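Speaker notes - Peta hand, product talk, Purves session

Opening (keep it short)

Good afternoon. Say thank you to Marion Skinner for the invitation. Explain that I bought the Peta kit with our own budget in August and that Piltumitz did not pay for this review. People always ask this, so I say it first.

Slide 2 - what is in the box

The hand, the wrist camera, one power supply, one cable set, and a printed manual of 89 pages. The manual is good until the chapter on calibration. There I had to write to support, and they answered the next morning. Do not complain too long here, they have promised a new version.

Slide 3 - why we test with groceries

Our customers in Drurthorpe want to pick mixed goods from shelves. Boxes are easy for every hand on the market. Fruit is where the money is lost, and a bunch of grapes is for me the best single test. It has no flat side, it hangs, and its shape changes when you lift it. Speak slowly in this part. 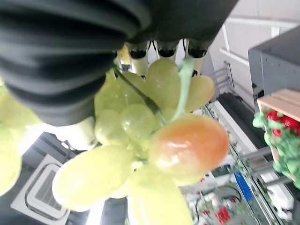

With a bunch, the question is where to put the fingers. If they close low, they press single grapes. If they close near the stem, the weight hangs below and the hand can use less force. The Peta software lets you set a force limit for each finger, and I recommend to start at the lowest value and go up in small steps.

Slide 4 - results

We made 535 picks over the whole test, with all kinds of goods. 436 were good on the first try. Say clearly that this was our shelf and our light, and that other sites will get other numbers.

The most common failure was a slow slip during the turn of the wrist - the hand does not notice it early enough. I would like to see a slip warning in the next update.

Slide 5 - would I buy it again?

Yes, for a test lab. For a warehouse with two shifts, I would wait. The finger pads are sold only as a full set, and changing them needs a small screwdriver and good eyes.

Questions

If somebody asks for the price, send them to the Piltumitz table next to the entrance. If somebody asks for the raw data, I can share the log files after the talk, but please write me an email with your company name.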